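Skivico Home Medication Lockbox
Setup Guide, Section 4: First Use, Codes and the Medication Log

Read this section before you put anything in the box. Section 3 covered bolting it down. If you skipped Section 3, you own a very secure box that anyone can carry out the front door under one arm.

What you will need

The lockbox, mounted
The two override keys, still on their wire ring
The log card and the pen that came with it
Every prescription bottle in the house, including the ones you are sure you threw out

Gather the bottles first. Check the bathroom cabinet, the nightstand, coat pockets, the car, the toiletry bag from your last trip and the kitchen drawer that also holds the takeout menus. Leftover pain medication from an old surgery or a pulled tooth is the main thing you are looking for. People keep it in case their back goes out again, and it sits there for years, known to everyone who has ever gone looking for a Band-Aid.

4.1 Setting the owner code

1. Open the lid with an override key. The keypad stays dark until the lid is open.

2. Hold the button marked SET, inside the lid near the hinge, until the light blinks amber.

3. Enter a new code of 8 digits and press the check mark. The light turns green.

4. Enter the same code again. If the light turns red, the two codes did not match. Start over at step 2 and type more slowly than you think you need to.

5. Leave the lid open and try the code three times. Only then close it.

Caution: Do not use a birthday, a house number, your phone passcode or 12345678. Teenagers know all of these. Teenagers knew all of these before you did.

Note: After five wrong entries the keypad sleeps for 11 minutes. There is no way to shorten this. Holding down every button at once does nothing, though we understand the impulse. 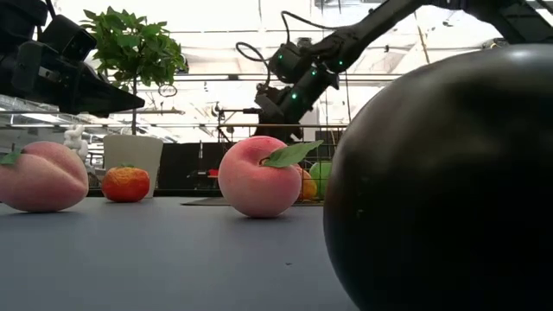
4.2 Adding a second person

One other adult should be able to open the box. If you are the patient, this may be a spouse, a grown child or a home nurse. If you are the caregiver, it may be whoever covers for you when you sleep, assuming you do.

1. With the lid open, press SET twice.

2. Have the second person enter their own code, 8 digits, and press the check mark.

3. Have them repeat it.

The box keeps both codes apart, and its memory shows which one was used. That can make for an awkward breakfast. It can also tell you early that one of you is taking a dose the other does not know about, and an awkward breakfast is a fair price.

To remove the second person, hold SET and the X button together until the light goes out. Your own code is not affected.

Caution: Do not write either code on the box. Do not write it on the bottom of the box, either.

4.3 Filling in the log card

The log card has 36 lines. Each line has room for the date, the name of the medication, the number of tablets before, the number taken, the number left and initials. When the card is full, turn it over. The back is the same, except that a cup of coffee will have found it by then.

1. Tip the tablets onto a clean, dry plate. Count them in pairs.

2. Write the number on the first line and put your initials next to it.

3. Return the tablets to the bottle they came in. Do not combine bottles, even if the tablets look alike. The label is the only thing that says what they are.

4. Put the bottle in the box, then the card, then close the lid.

5. Fill in a new line each time a tablet leaves the box. Do it at the time. Logs filled in from memory at the end of the week have wonderfully neat handwriting and are usually wrong.

If the count comes up short, count again. If it is still short, call the pharmacist who filled the prescription and ask what to do next. Try to talk with the people in your home before you accuse them of anything. Someone who is struggling is more likely to tell a calm person than a loud one.

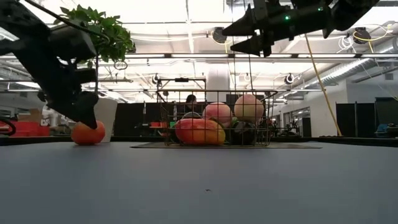
4.4 The naloxone pouch

On the outside of the lid is a clear pouch with a snap. It holds 2 nasal spray devices in their original packaging, which your pharmacy can supply. The pouch has no lock and should never be given one. Some customers have written to ask for a locking version. We answered politely.

1. Check the expiration date on each device and copy it onto the pouch label.

2. Snap the pouch closed. It should open with one hand.

3. Show everyone in the house where it is, along with regular visitors. A person having an overdose cannot go and get it.

4. Read the instruction leaflet out loud together now, while it is dull.

Signs of an opioid overdose include very slow or stopped breathing, gurgling or snoring sounds, lips or fingernails turning blue or gray, and a person who cannot be woken. If you see these, call 911, give naloxone as the leaflet directs, and stay. Do not wait to be certain. The leaflet and the 911 operator outrank this guide in every respect.

Caution: Keep the pouch away from radiators, stove tops and sunny windowsills. The same goes for the glove compartment in July.

4.5 Getting rid of what you no longer need

The box is meant for medication somebody is taking. It makes a poor museum. When a prescription ends:

1. Count what is left and enter it on the log.

2. Take the tablets to a pharmacy or police station with a drop-off bin. Call first, as not all of them have one.

3. Black out your name on the label before you drop the bottle in.

4. Write "returned" on the log and initial it.

Patches need extra care, as a used one still has medication in it. Follow the disposal directions that came with yours, and keep used patches away from children and pets in the meantime. Dogs, in particular, have no judgment.

4.6 If something goes wrong

Light blinks red with the lid closed: batteries are low. Replace all of them together. The codes are kept.

Keypad is dark and the batteries are new: one is in backward. Look again.

Lid will not latch: a bottle is too tall. Lay it on its side. Do not sit on the lid.

Both keys are locked inside the box: call Skivico customer support and ask for Siiri Koskela or Joni Kauppinen. They have heard it before. Have the serial number ready. If you can only find it by opening the box, they have heard that too, and it is also printed on your receipt.

Section 5 covers traveling with the box and changing the batteries.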